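Trulik 27 Bench Cell – Kit Packing Station
Setup and care
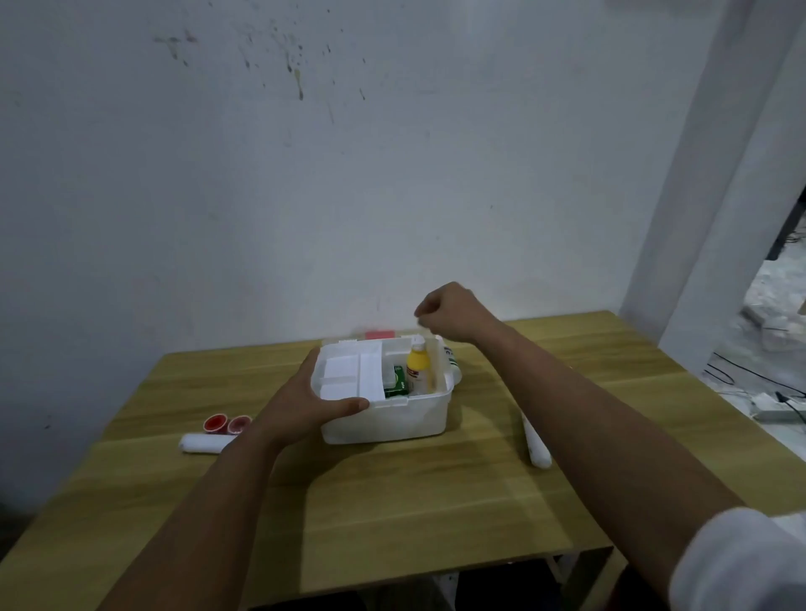 First-aid box with divided left side, lid off, at the packing table.

The Trulik 27 is a single-arm cell for packing small goods into compartment boxes. Working reach is 444 mm from the base plate. The arm is supplied with 2 sets of finger pads.

Before first use, teach the box position at the left wall of the tray and store it as Home. Repeat after any change of box type. Partition heights are entered by hand on the Vanus panel.

Finger pads: wipe with a damp cloth at the end of each shift. Replace after 297 hours of run time, or sooner if bottles slip – a worn pad shows a shiny strip along the tip.

Wrist cable: check the clamp monthly. Do not use oil.

Spare pads and clamps ship from Bruscombe. Service contact: Nnamdi Dauda.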